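Student project: arm reaches correct position but grasps the wrong item
Posted in Robotics Education, Student Projects
Viewed 283 times

Carys Pritchard
I supervise a student project at Osden in which a class of upper-level students is programming a single arm to clear a small table setting. The students submit their work in September, and we would appreciate guidance before then. The arm and the tabletop at three moments are provided for reference.
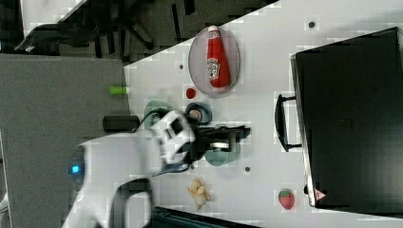
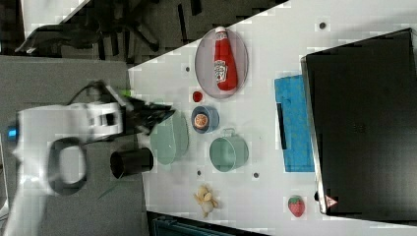
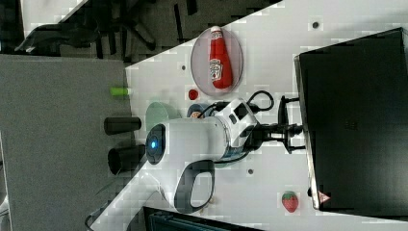
Our difficulty concerns the order in which objects are selected. The students wrote a routine that ranks every detected object by size and begins with the largest. The ketchup bottle lying on its plate is consistently treated as one object together with the plate, and the arm then attempts to lift both. The strawberry, which rests on the bare table, is handled correctly. The training set contains about 1,000 labeled pictures. Is this a labeling problem or a planning problem, and how should students at this level be asked to investigate it?

Hagos Tesfamariam
In my judgment this is a labeling problem. Please ask the students to review how they outlined objects that rest on top of other objects. If the plate and its contents were outlined together in even a modest share of the set, the detector will have learned to join them. Translucent plates present a further difficulty, as their edges are faint against a white table. My own students at Flomach relabeled 363 pictures by hand, working in groups of 4, and the fault was greatly reduced. I would also advise that the ranking by size be set aside. An object that supports another should be moved last, whatever its size.

Letay Seyoum
We had the same issue. Lower the detection threshold and run it again.

Aoife Noonan
I would respectfully caution against changing the threshold first, as it may produce additional false detections and obscure the original fault. The students should save the detector output for one failed attempt and compare it with their labels. That exercise is suitable for a written report and can be completed in one class period.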